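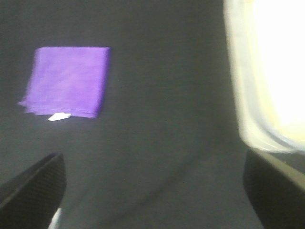 Lilian Mwakalinga remarked at the first project review that a cloth folded in a hurry takes up as much shelf as two folded well, and asked that the report treat folding and storage as one question. The group agreed, and the scope was changed to match.

Jul 21, 2025
By the Household Textiles Group, Soltumville

The project concerned the care of small cleaning cloths in the shared laundry room at Dosstead. The room has a stock of 124 cloths and 2 narrow shelves, and the cloths had been put away in whatever form they left the dryer. Members were asked to fold each cloth into a square on a flat, covered surface and to keep the layers together at the lower edge. A written guide, named Temba, set out the steps.
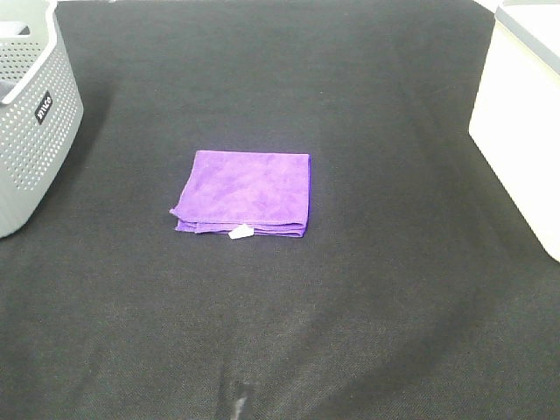
Figure 2. Purple microfiber towel folded to a square, care tag showing at the bottom edge.

Two faults came up repeatedly in the members' notes. Corners on the left side were left standing out, and care tags were not tucked in before the last fold. Neither fault prevents stacking, but both make a stack lean as it grows. The guide now asks members to find the tag first and turn it inward.

The group also discussed where baskets should stand. Some members preferred them on the shelf; the majority wanted them on the floor beside the folding area, leaving the middle clear.

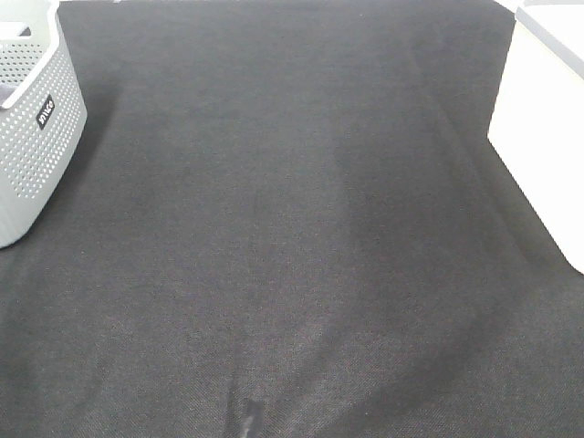
Figure 3. Perforated gray basket at the side of the folding area.

A revised guide will be posted in the laundry room before the end of July. The shelf measurements are to be repeated once all members have used it.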